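Aug 1, 2024

Bench and backboard, extrusion upright

Carried on with the upright today. The plan from March still stands: one aluminium profile standing vertically against the teal, groove facing out, so the sliding brackets can go on from the front without taking anything else apart. Mitsuko had left the Pridach brackets in the tray with a note that 11 of them had burrs on the inner lip. Went over those with the small file. They run in an offcut of the profile now, still a bit stiff.

The profile is the Brakari stuff, same as the old shelf frame. Firdevs cut it on the Iltmont saw and the end came out cleaner than mine ever do. I took the sharp edge off anyway and wiped out the groove with a rag on a bit of dowel. More swarf in there than I expected. If you cut more, wipe it before it goes anywhere near the panels, they mark easily.

Squareness: checked with the big square at the foot and again higher up. Happy with the foot. Top I'd like a second opinion on, my eyes kept being pulled off by the shine. The brushed face throws the lamp straight back at you low down and you lose the scribe line completely. Tried reading it from the shadow side, which was easier. Matt tape over the lower part might be worth a go before marking out.

Bracket positions, measured from the foot: first at 56, then one every 200 up from there. Mark in pencil on masking tape, don't scribe the metal again. I did it once and you can still feel it.

Upright against the teal: 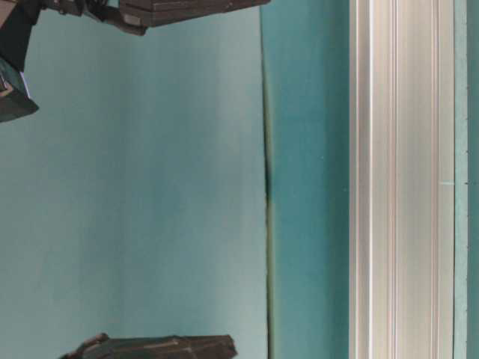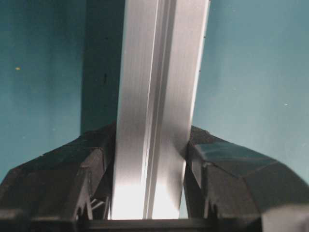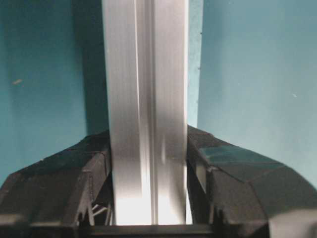
Panels next. Kırmızıgül can supply the same teal in a thicker sheet, up to 74 a sheet if we want it cut to size, less if Firdevs does it here. I'm inclined to keep what we have. The colour is fine for seeing the metal edge against and I don't want to redo the holes. Mitsuko prefers the thicker one for stiffness and she may be right, so get a sample before anyone orders.

Fixings: we're short of the longer bolts. The short ones bite but only just, and I wouldn't hang anything heavy on them. There was a bag of long ones in the drawer under the vice in March, can't find it now. If whoever has it could put it back, please.

Still to do: second check on the top with Mitsuko, tape and mark the bracket positions, go through the brackets once more for stiffness, ask for the panel sample. The offcut is on the shelf by the saw with its length written on the end. Leave it there, I want it for trying the end caps.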